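3. Release windows and the second-hand copy

3.1 What counts as a reissue

Short section, mostly definitions. The Cloklow cartoon ran two seasons and has been sold on disc in three forms – the complete box, the split volumes, and the budget set with no extras. We treat all three as reissues of the same broadcast material. The VHS tapes are left out. Different cuts, different music, and no reliable list of which episode went on which tape.
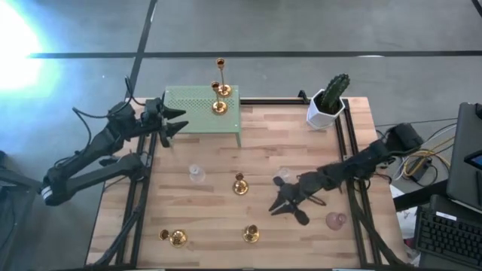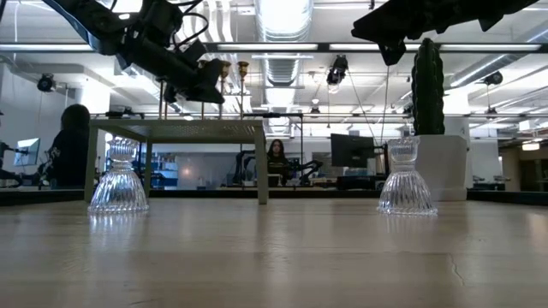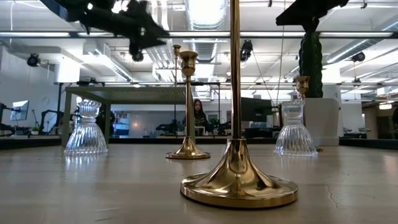
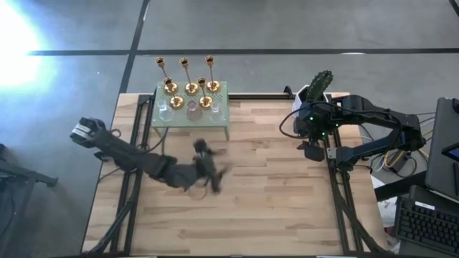

Figure 1. Tabletop, four views. Brass candlesticks in the third, gold candlesticks on a green rack in the fourth.

By "limited" we mean what the seller said at the time. Zekau put the word on the front of the complete box and in the mail-order flyer, but gave no print run and no end date. Buyers took it to mean one season of sales, probably. It stayed in the catalog longer than that, then dropped out without notice. We count the window as closed from the first catalog that doesn't list it. Crude, but it can be checked.

3.2 Sources

Catalogs first. The Queiroz stores kept a paper catalog for staff, and we worked from scans of 38 issues. Four of those are missing pages in the animation section, so the usable set is 34. Prices are list prices. Store discounts not recorded anywhere we could find.

Then the collector boards. Two boards, both still up, both with search that half works. We read every thread with Cloklow in the title plus the general "what did you pick up" threads for the same months. Posts asking for a copy and posts offering one were logged seperately. Trades with no money involved were logged but don't enter the price tables in section 4.

Last access to both boards was 9 December 2018. One has changed its software since and older links may not resolve.

3.3 Split volumes

The split volumes are the awkward case. Cloreo licensed the series from Zekau after the box was gone and put it out a few episodes at a time, in production order. Production order is not broadcast order. The pilot ends up on the second volume and the two-part finale is cut across two discs. Fans complained at once, and there's a long thread with a viewing order worked out by hand, which later buyers keep linking back to.

Why production order? The Cloreo sleeve notes say only that episodes are presented "as made". Our guess is that the masters arrived labeled that way. No document we have confirms it, and we don't lean on it below.

What matters for the argument is the effect on the old box. If the volumes were a full substitute then asking prices for the box should fall once the last volume ships. They dip in January and then come back. Sellers start writing "correct order" in their listings, a phrase that doesn't appear at all before the volumes. So the box picked up a feature it had always had. The second release made it visible.

Extras do some of the same work, less clearly. The box has the commentary tracks and the storyboard gallery, the volumes have trailers for other Cloreo titles. Few listings mention the commentary. More mention the case, the outer sleeve, whether the booklet is there. Condition language crowds out content language the longer a set is out of print – see also table 3, last column.

3.4 Limits

Asking prices are not sale prices. Known problem, no fix with this material. Where a thread closes with "sold" we assume the posted price held, which is generous.

Sample is small too. Around 20 sellers account for most of the box listings and a couple of them clearly bought to resell. Dropping those two changes the level but not the shape of the curve.

Region coding we ignored. Probably shouldn't have. Some of the lower prices are likely import copies that wont play on a standard machine, and the listings don't always say so. A recount with region marked where known is under way, and the section 4 figures should be read with that in mind.

The budget set gets its own treatment in section 5. It came out late enough that streaming is already in the picture, and the comparision with the box needs different baseline months.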